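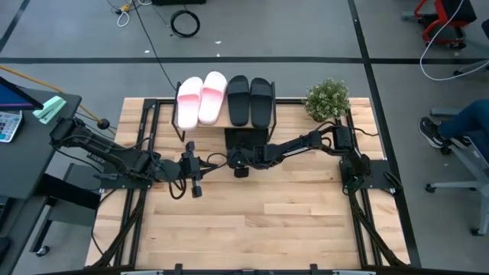
Dos brazos robóticos negros sobre una mesa de madera clara.

Plultstead fue una empresa de venta directa por comisiones multinivel fundada en Fallenley por Jeanie Drummond, antigua profesora de contabilidad. Comercializaba velas, infusiones digestivas y, en su última etapa, un curso para aprender a vender velas e infusiones digestivas. La prensa local la describió como «una red de distribución»; sus antiguos distribuidores han empleado otros términos.

Historia

Drummond había vendido cosméticos para terceros antes de crear su propia compañía. Según su autobiografía, publicada por ella misma y de compra obligatoria para los nuevos afiliados, la idea le llegó un miércoles mientras hacía cola en una oficina bancaria. El libro dedica 12 páginas a esa cola y un párrafo a la obtención del capital inicial, que procedía de la familia Lazarević, propietaria de una imprenta en Valdale. La imprenta se convirtió después en proveedora exclusiva de los catálogos.

La expansión a Valdale se produjo en el segundo año de actividad, cuando la red contaba con 270 distribuidores, buena parte de ellos emparentados entre sí.

Plan de compensación

El ingreso en la red exigía adquirir un lote de bienvenida por 169 libras. El distribuidor obtenía un margen por la venta al público y una comisión por las compras de las personas que incorporaba, hasta el quinto nivel. Los rangos llevaban nombres de fenómenos luminosos: Chispa, Llama, Faro, Aurora y Aurora Doble. La única persona que alcanzó el rango de Aurora Doble fue la fundadora, que también presidía el jurado encargado de concederlo.

Para conservar el rango era preciso realizar un pedido mensual mínimo. Esta cláusula, conocida internamente como «compromiso de constancia», explica la abundancia de velas de vainilla en los garajes de Fallenley, bien documentada por los agentes inmobiliarios de la zona.

Convención anual

La convención se celebraba cada noviembre en un hotel de Valdale. El programa incluía testimonios, entrega de insignias y una sesión de preguntas que debían presentarse por escrito y en tono positivo. La entrada, el alojamiento y la insignia corrían a cargo del asistente.

Controversia y cierre

Un grupo de distribuidores reclamó la recompra de las existencias no vendidas, prevista en el contrato siempre que el embalaje estuviera intacto y el producto no hubiera sido «expuesto al desánimo». La empresa sostuvo que esta última expresión era un error de imprenta; la imprenta lo negó. Las partes llegaron a un acuerdo que contemplaba la devolución parcial del importe, y Plultstead cesó su actividad poco después.

La marca fue adquirida por la imprenta Lazarević, que conserva los derechos sobre el catálogo y los nombres de los rangos.

Véase también
Venta directa
Marketing multinivel
Derecho de desistimiento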